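Green Crab Cleanup Returns to Prundmont Harbor in January

The people of Prundmont have never been shy about getting their boots muddy, and this January they will have another good reason to do it. The harbor's green crab cleanup is coming back for a new season, and everyone from old hands to curious first-timers is warmly invited to come down to the Gittins boat ramp and lend a hand.

European green crabs, for anyone who hasn't met one, are small, hungry and very good at making themselves at home. They dig up eelgrass, they eat young clams by the bucketful, and they will happily climb into a trap meant for something else.
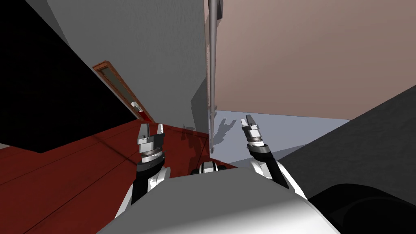
Last season the traps brought in 1,528 crabs, well past the goal of 1,000 that had been set at the start (and that some of us, I'll admit, thought was a bit hopeful!). Most came from the shallow flats on the Itberg side of the harbor, where the creek runs out and the mud is soft enough to swallow a shoe.
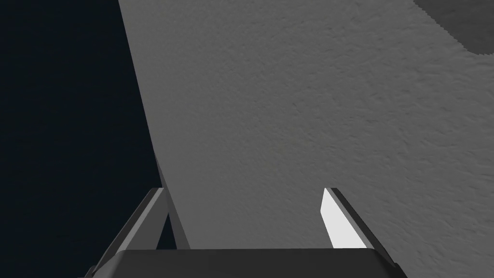
"We were thrilled with the number, but there are plenty more out there," said Eluned Lewis, who runs the cleanup. "The clam beds at Itberg are what I worry about most. My grandfather dug there, and I'd like the kids in town to be able to dig there too."

This year there will be 24 traps in the water, twice the 12 that were set last time, and the extra ones will go in along the eelgrass near Folutier Point. Traps are checked every morning at low tide. Native crabs go straight back in the water, and new helpers will get a lesson in telling them apart. The quickest trick is to count the points beside the eyes, as a green crab has five on each side of its shell.

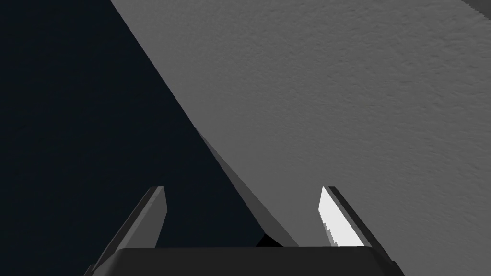
Please don't set traps of your own without a permit, and don't carry live crabs home or move them to another beach, even with the best of intentions. If you find one while you're out walking, take a clear picture and note the spot.

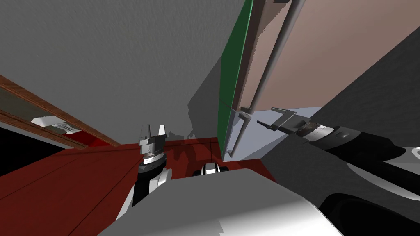 Helpers should meet at the ramp at 7 a.m. with boots and thick gloves. Children are welcome with a grown-up, and there will be hot chowder afterward.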